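**February — Zerkura glove rig, evening notes**

Back on the punch sensor stuff for the Lurdale card. Sohail Ghauri wants the numbers before fight week so the Makden broadcast people can put them on screen between rounds. Told him maybe.

Bag work first. 50 straight rights on the heavy bag, 16 oz gloves, sensor under the cuff lace. Peak readings all over the place for the first dozen, then settled. Suspect the tape. Re-taped tighter, same thing again, so not only the tape.

Total logged so far 1771 hits, incl. the junk ones from the first session. Need to strip those out before anybody quotes an average. 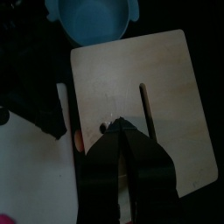
What counts as a hit in the log?
Any spike over the threshold that lasts long enough to rule out a shoulder roll or a glove tap. Threshold is still the old one from the Bukhari gym trials.

Which is a problem — the Bukhari guys were all heavyweights. Lightweights on the Lurdale undercard throw jabs that barely register. Bláthnaid Brennan did three rounds on the pads and we lost maybe a third of her jabs. Her hooks came through fine. She was not impressed.

Dropped threshold, ran her pads again from the saved data. Got the jabs back but also picked up blocks and one clear stumble. Middle setting tomorow, try per-weight-class values.

Other bits:
- left glove battery dies before the right, swap and see if it follows the glove
- clock drift between gloves, small but it puts combos in the wrong order. 1-2 shows up as 2-1
- file 2403 is corrupt, don't bother
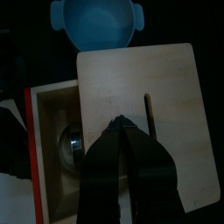 How do we sync the two gloves before a round?
Clap them together three times at the bell, then line up the spikes by hand in the log. Crude, and fighters forget, so the cornerman has to remind them.

Sohail asked about a power figure, 0 to 100, for TV. Don't like it. Glove padding, wrap thickness and where the punch lands all move it. Said we'd give him counts and hand speed for now, power later if the bag calibration holds up. He'll ask agian.

Bláthnaid back for sparring at 6 pm, headgear on, body shots only for the first two rounds. Bring spare lace and the wide tape.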